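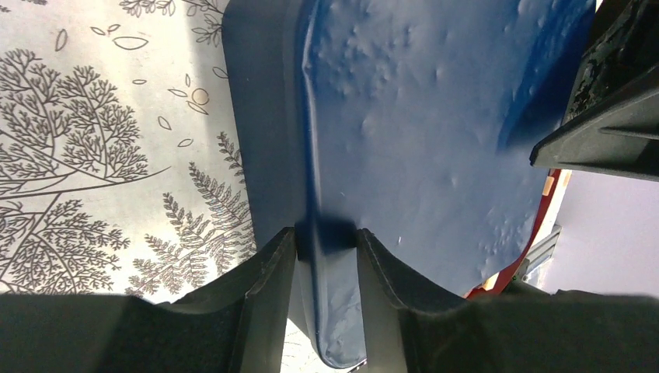
Fig. 5.1 Tablecloth with tree and fern pattern, grey on white. Printed cloth: see 5.3.

5 Pressing table linen

This section covers the Mustano roller iron fitted with the standard 90 cm roller. If your machine has the narrow roller, the steps are the same but cloths must be folded once more before feeding. Sections 3 (unpacking) and 4 (first heating) must be completed before any linen is pressed.

5.1 Before you begin

1. Check that the machine stands level and that both front castors are locked.
2. Check that the foot pedal cable runs behind the frame and does not cross the floor where the operator sits.
3. Lower the feed board until it clicks on both sides.
4. Wipe the heated plate with a dry cotton cloth while the plate is cold.
5. Plug the machine directly into a wall socket. Do not use an extension reel.
6. Switch on at the main switch. The amber lamp lights. When the set temperature is reached, the amber lamp goes out and the green lamp lights.

Note: The amber lamp will come on again from time to time during pressing. Pressing can continue while it is lit, provided the green lamp has lit once since switching on.

CAUTION: The plate stays hot after the machine is switched off. Keep the cover open until the plate has cooled. Do not lay linen over the machine during this time.

5.2 Preparing the linen

Linen should be slightly damp. If it is too dry, creases will stay in. If it is too wet, the padding takes up water and the temperature drops.

1. Sort the linen by fibre and start with the lowest temperature. The plate heats up faster than it cools.
2. Shake out each piece and pull the hems straight by hand.
3. Remove pins, clips and table weights.
4. Fold large cloths lengthways until they are at least 4 cm narrower than the roller.
5. Damp dry pieces with clean water, roll them up and leave them for ten minutes.

Temperature settings:

Setting 1: acrylic, acetate, coated cloth on the reverse side only
Setting 2: polyester, mixed fibres
Setting 3: cotton
Setting 4: linen

Where the care label and this table disagree, follow the care label. If there is no label, use setting 1 and try a corner.

CAUTION: Vinyl and other plastic table coverings must not be pressed at any setting. They will melt onto the plate. Damage of this kind is not covered by the guarantee.

5.3 Printed cloths

Printed designs may lie on the surface of the fabric or be dyed into it. Surface prints are more sensitive to heat and can transfer to the padding.

1. Lay the cloth face down on the feed board.
2. Cover a corner of the print with a white cotton handkerchief and feed both through together at setting 1.
3. Inspect the handkerchief. If there is any colour on it, do not press the cloth by machine.
4. If the handkerchief is clean, press the whole cloth face down, one setting below the one shown for its fibre.
5. Feed the cloth with its woven edge square to the guide line on the feed board. Patterns with fine lines show a skewed feed more clearly than plain cloth does.
6. Hang the cloth over a rail until cool before folding.

Note: Do not use starch on surface prints. Spray starch leaves a shiny film that yellows with repeated heating.

5.4 Feeding

1. Sit facing the roller with one foot on the pedal.
2. Place the leading hem on the roller, not on the plate.
3. Press the pedal halfway. The roller turns with the plate lifted, and the hem is drawn in.
4. Press the pedal fully. The plate closes.
5. Guide the cloth from both sides with flat hands. Keep hands behind the red line on the feed board.
6. Release the pedal to stop. The plate opens automatically.

WARNING: If fingers or clothing are drawn in, push the release bar away from you. The plate opens and the roller stops. In a power failure, use the hand lever on the left side panel.

When feeding folded cloths, turn the piece over after the first pass and feed it again from the other end. Two passes are enough for cotton. Heavy linen may need a third.

Use the whole width of the roller. Napkins fed repeatedly at the centre wear a groove in the padding, and wide cloths will then come out creased in the middle.

5.5 Faults during pressing

Creases running across the cloth: padding loose. Retie as in 7.2.

Brown marks: starch on the plate. Switch off, allow to cool and clean with Flenitz plate cleaner.

Cloth pulls to one side: roller pressure uneven. Adjust the screw under the right-hand cap by a quarter turn, then test with plain cotton. Do not exceed one full turn.

Green lamp does not light after 15 minutes: thermostat or supply fault. Unplug the machine and contact the dealer.

Machine stops and both lamps flash: the motor is too hot. Leave it switched on with the pedal released until the flashing stops.

5.6 Padding and cover

The padding is a wearing part. Replace it after 3,000 cycles, or sooner if it has hardened. The cycle counter is behind the left side panel and is not reset when the padding is changed, so write the reading on the service card. A card marked 2,564 at the last change, for example, falls due again at 5,564.

Order padding under part number 235 and state the roller width. The cotton cover is supplied separately and may be washed at 60 degrees. Fit it dry.

Section revised April. Text: Anas Nasr.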